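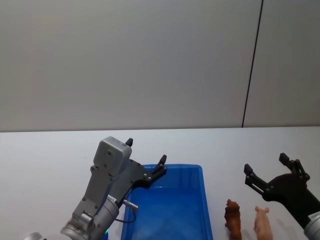
Bench 2, wall side. Panel joint on the right.

August, 8.40 am

Glue notebook, carrying on from the last page. Still on the hide glue vs Truto question for the chair seats. Eftychia wants an answer before we order again and I said end of the month, so.

Where we'd got to: three-rung chair from the Brumley job, all joints knocked apart, old glue scraped out, mortices cleaned with hot water and a toothbrush. Half the joints to go back with hide glue, the other half with Truto. Legs marked in pencil on the underside, H and T. Don't sand the undersides!! (Efe, this means you.)

Glue pot on at 8. Granules soaked overnight in the jam jar, looked right this morning, swollen and no dry bits at the bottom. Slightly too much water I think. Poured a bit off before heating.

9.15
Pot reading 90 on the dial and that can't be right, glue would be ruined by now and it smells fine. Put the kitchen thermometer in, a good way lower. Dial is rubbish. Use the kitchen one from here on and write the readings from that. Anything in the earlier pages with a pot temperature next to it, put a question mark by it. I've done the last few, the rest want doing.

Brush test: runs off in a steady string, breaks into drops at the end. Good enough. Added a splash of hot water anyway and then wished I hadn't.

10.05
Dry fit first. Front left leg to side rung is sloppy, always was, somebody had shimmed it with newspaper. Kept the newspaper (in the envelope at the back of this book, you can read part of an advert for boots). Cut a shaving off the beech offcut and wrapped the tenon. Snug now. Back rung fine. Front right a bit tight so three strokes with the file, no more.

Warmed the joints with the hairdryer before the hide glue went on. Last time I skipped that and it gelled before I'd got the rung home, had to start over.

10.40
H side together. Went in nicely. Squeeze-out wiped with a damp rag, comes away clean, much easier than T is going to be. Band clamp round the legs, card under the ratchet so it doesn't bruise the wood.

Checked diagonals. 9 mm out. Too much. Loosened off, leaned on the long corner, clamped again, now good. Would not have had time to do that with the quick stuff.

11.30
T side. Truto is thicker out of this bottle than the last one, maybe the cold store room or maybe it's just old. No date on the bottle that I can find. Spread with a stick not a brush. It says on our own shelf card to leave clamped for 100 minutes, in Efe's writing, and I have no idea where he got that from. Ask him. Going to leave it overnight whatever he says.

Squeeze-out a nuisance as expected. Got most of it, there's a smear on the inside of the back leg that will show up under the finish. Cabinet scraper tommorow.

Lunch

1.50 pm
Efe says the 100 was from the old supplier's leaflet, back when we were getting it through Tuteck, and he can't swear it's the same recipe now. Crossed out on the card and written "overnight". He also thinks the test is no good because the H and T joints aren't the same fit. Fair point. Front left was the bad one and it's gone to the H side, so if H comes out worse it might only be the shim. We argued about it a bit.

What we agreed: offcut joints as well. Ash dowel into ash block, all drilled on the pillar drill with the same bit, same depth. 18 of them, split evenly, 9 with each glue. Leave them a week, then hang the weight bucket off them and add sand until they let go. Write down the bucket weight each time, not just "held" or "failed" like we did in spring, that page is useless.

2.30
Drilling blocks. Bit wandered on the first one, grain was wild, chucked it and cut another. Depth stop slipped halfway through the batch as well, didnt notice until I put the dowel in and it stood proud. Redrilled two. Tightened the stop with pliers, it wants a new thumb screw. On the list.

3.45
All glued. H blocks on the left of the windowsill, T blocks on the right, masking tape on each with the letter and a number. Sun comes round onto that sill late afternoon so I've propped a bit of hardboard up. Please leave it there.

Hide glue in the pot gone skinny by the end, had to keep topping up. Last two H blocks may be weaker than the rest, I've put a dot on the tape.

Other bits
- Seat cane for the Dai chairs has come, the medium not the fine. Eftychia is ringing them.
- Out of rags again. Not old T-shirts with printing on please, the print came off on the rocker.
- Band clamp number two is fraying by the buckle. Still useable, wouldn't put it on anything heavy.
- Pot scrubbed and left upside down on the draining board. Rest of the glue is in the fridge in the jam jar, labelled, it is NOT honey.

4.30
Looked at the chair again before going. Stands flat on the saw table, no rock. The H side has a faint line at the side rung where the shaving shows if you get the lamp low. Could tint it. Ask Eftychia if the customer would mind, it's on the underside more or less.

Next: clamps off in the morning, scraper on the back leg, find the bucket.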